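Este site usa cookies para melhorar a sua experiência. Ao continuar a navegar, aceita a nossa política de privacidade. Aceitar | Saber mais

Materiais de curso > Trabalho e Tecnologia > Apontamentos

Automação e Postos de Trabalho - Apontamentos da aula 2
O braço na bancada: o que muda para quem já lá estava

Atualizado em 2019-08-03. Quem imprimiu a versão de abril pode aproveitar o verso das folhas.

Ficámos, na última aula, na distinção entre tarefa e posto de trabalho. Repito-a porque metade dos trabalhos entregues a ignorou com grande serenidade. Uma tarefa é uma coisa que se faz: pousar um saco, limpar uma tábua, fechar um frasco. Um posto é o conjunto de tarefas que alguém decidiu juntar numa só pessoa, quase sempre há muito tempo e quase nunca por escrito. Os robôs compram-se para tarefas. Quem assina a compra costuma falar em postos, e é nessa confusão que vamos passar a tarde.

1. O caso Helstead

A Helstead prepara pequenos-almoços e lanches para escritórios, a partir de uma cozinha em Prarnthorpe. A cozinha trabalhava com 20 pessoas quando chegou o primeiro braço, fornecido pela Nolov. O plano inicial, de Rory Drummond, então diretor de operações, tinha uma única página e a palavra "libertar" quatro vezes. Libertar tempo, libertar talento, libertar espaço, libertar as equipas. O espaço foi o primeiro a desmentir o documento: um braço fixo a uma bancada ocupa a bancada.

O pedido original era modesto. Queria-se que o braço pegasse em embalagens e utensílios e os levasse de um lado para o outro, enquanto as pessoas se ocupavam da comida propriamente dita. No papel, a divisão é limpa: a máquina transporta, o humano cozinha. Na prática, quem já trabalhou numa cozinha sabe que transportar e cozinhar são a mesma coisa feita com mãos diferentes. A colher vai à panela e volta, e a meio do caminho alguém decidiu que faltava sal.

2. Trabalho de preparação

Azadeh Zarei chefiava o turno da manhã. Nas primeiras semanas anotou, num caderno que depois nos emprestou, tudo o que passou a fazer por causa do braço e que não constava da sua descrição de funções. Transcrevo uma parte, com a autorização dela e a pontuação dela:

"Endireitar os sacos. Voltar os rótulos para cima. Tirar o pano do caminho. Perguntar ao Do-yoon se posso pôr a caneca noutro sítio. Pôr a caneca no sítio antigo."

Chamamos a isto trabalho de preparação: o esforço humano necessário para que o mundo se pareça com aquilo que a máquina espera. Raramente aparece nos estudos de viabilidade. Na Helstead apareceu ao fim de algum tempo, sob a rubrica "diversos", que é onde vão parar as coisas que toda a gente faz e que não têm dono no orçamento.

Reparem na última linha do caderno. Do-yoon Lim era o técnico de integração e não tinha qualquer autoridade formal sobre o turno. Mesmo assim, em poucos dias, a chefe do turno pedia-lhe licença para mudar uma caneca de lugar. O organograma continuou igual. A hierarquia, essa, já tinha dado a volta à bancada.

3. Quem sabe o quê

Antes do braço, saber trabalhar naquela cozinha era saber onde as coisas estavam e conseguir encontrá-las quando não estavam. Jirayu Wiriya, o mais antigo da casa, era consultado por toda a gente precisamente por isto. Encontrava a tampa certa sem olhar. Era um saber pouco glamoroso e muito bem pago em respeito - em dinheiro, já sabemos, é outra conversa.

Com a bancada arrumada segundo o que convinha ao braço, esse saber perdeu valor de um dia para o outro. Em compensação surgiu outro, que era perceber quando a máquina ia hesitar. Jirayu também acabou por ser bom nisso. Levou mais tempo a que lho reconhecessem, em parte porque o relatório de incidentes só tinha duas opções, "erro do sistema" e "erro do operador", e prever uma hesitação não cabia em nenhuma.
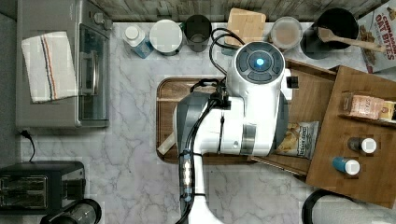 Convém não romantizar o antes. A mesma Azadeh que escreveu a lista disse-nos, na entrevista, que não tinha saudades nenhumas de carregar caixas e que quem fala da dignidade do trabalho manual costuma falar sentado. A posição dela era mais aborrecida e mais útil do que as dos dois campos habituais: queria o braço, queria também mandar na bancada, e queria que as horas de preparação fossem contadas como horas.

4. A questão das horas

Nasrin Bakhtiari, consultora contratada pela Parsa para avaliar o projeto, fez a coisa revolucionária de perguntar às pessoas o que faziam. Registou 3505 intervenções humanas no período de observação, entendendo por intervenção qualquer gesto feito por causa do braço. Dessas, 1292 eram de arrumação: aproximar, afastar, endireitar, destapar. A direção pediu-lhe que retirasse a arrumação do total, por não ser "trabalho relacionado com o robô". Ela manteve-a no total e pôs o pedido da direção em anexo.

Guardem este pormenor para o exercício. A fronteira entre o que conta e o que não conta como trabalho automatizado é negociada, e quem a negoceia costuma não estar na cozinha. Se a arrumação fica de fora, o braço parece autónomo e as pessoas parecem lentas. Se fica dentro, temos uma equipa mista com uma divisão de tarefas que se pode discutir, incluindo com quem a executa.

5. O que foi decidido

Depois do relatório, a Helstead manteve o braço e mudou três coisas. O turno passou a aprovar a disposição da bancada. A preparação entrou no horário, com nome próprio. E Do-yoon passou a fazer uma manhã por semana no turno, de avental, experiência que descreveu como "formativa" num tom que não convidava a perguntas.

Rory Drummond apresentou tudo isto numa conferência do setor como tendo sido sempre o plano. O diapositivo continuava a dizer "libertar".

Para a próxima aula

Escolham um local de trabalho que conheçam e uma máquina que lá tenha entrado nos últimos anos. Serve uma caixa automática, uma impressora partilhada, um programa de marcação de férias. Escrevam uma página sobre:

- o que as pessoas passaram a fazer para que a máquina funcione;
- quem dá por isso e quem não dá;
- em que rubrica aparece, se aparece.

Quem escolher a máquina de café do departamento fica avisado de que já recebi quatro trabalhos sobre ela e que nenhum a conseguiu pôr a funcionar.

Etiquetas: automação, organização do trabalho, estudos de caso, trabalho invisível

Também nesta disciplina
Aula 1 - Tarefa, posto, profissão: três palavras que não são sinónimos
Aula 3 - O relatório de incidentes como género literário
Guião para entrevistas em contexto laboral
Critérios de avaliação (leiam, por favor)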